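Covering a Work Table with Cloth
Gratwood Learning Workshop, Room 402
Revised Apr 6, 2026

Purpose

These instructions apply to every work table in the Gratwood workshop that is fitted with a fabric cover. They are to be followed when a cover is first installed and each time one is returned from laundering. One person can complete the work on a small table. Two are required for anything longer than 60 inches.

Covers should be dark gray. Lighter fabrics used in earlier years showed stains after a single session and have been withdrawn. Patterned cloth is not issued, as small parts are difficult to find on it.

Materials

One fitted or cut cloth of medium weight
Lint roller or soft brush
Steam iron, or a hand steamer for tables that cannot be cleared for long
Table clips, if the cover is not fitted
Mild detergent and a clean white towel

Before you begin

Remove all loose items from the table and store them on the side shelves. Wipe the surface and allow it to dry completely. Check the edges for splinters, raised screws or dried glue, any of which will wear through the fabric within weeks. Report damage on the sheet kept in the Zandus binder and do not cover the table until the repair has been signed off.

Step 1. Prepare the cloth

Wash new cloth once in cold water before cutting. Unwashed fabric may shrink, and a cover that has shrunk will pull away from the corners. Press it on the reverse side at the setting given on the care label.

Step 2. Position the cloth

Unfold the cloth across the table with the seam side down. Bring the front edge into place first, then the far edge. The overhang should be equal on opposite sides and must not reach the floor.

Step 3. Smooth the surface

Place both palms flat at the center and move them outward toward each edge in turn. Do not pull on the corners, which stretches the weave and produces long diagonal folds. Fold lines from storage may be relaxed with the steamer held just above the fabric.

Faint creases and shallow wrinkles are acceptable for ordinary use. A ridge that can be felt under the fingertips must be smoothed again.

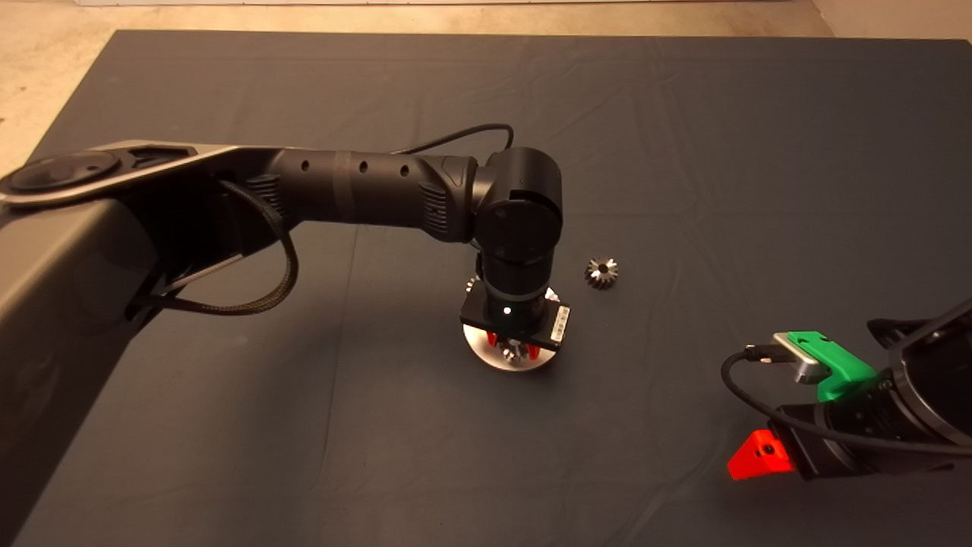

Step 4. Secure the edges

Fasten clips at the corners first, then along the long sides. Clips should sit on the underside of the table wherever its construction allows. Press down on the middle of the cloth and release. If an edge moves, refasten the nearest clip.

Step 5. Clean and maintain

Go over the surface with the lint roller at the end of each day. Blot spills with the white towel, working from the outside of the stain inward. Covers in daily use are laundered every two weeks and replaced after 50 washes, or sooner if the fabric has thinned.

Spare covers are stored flat in cabinet 486. Requests for additional cloth should be addressed to Saulius Navickas, Workshop Supplies. Orders for the following year close in November.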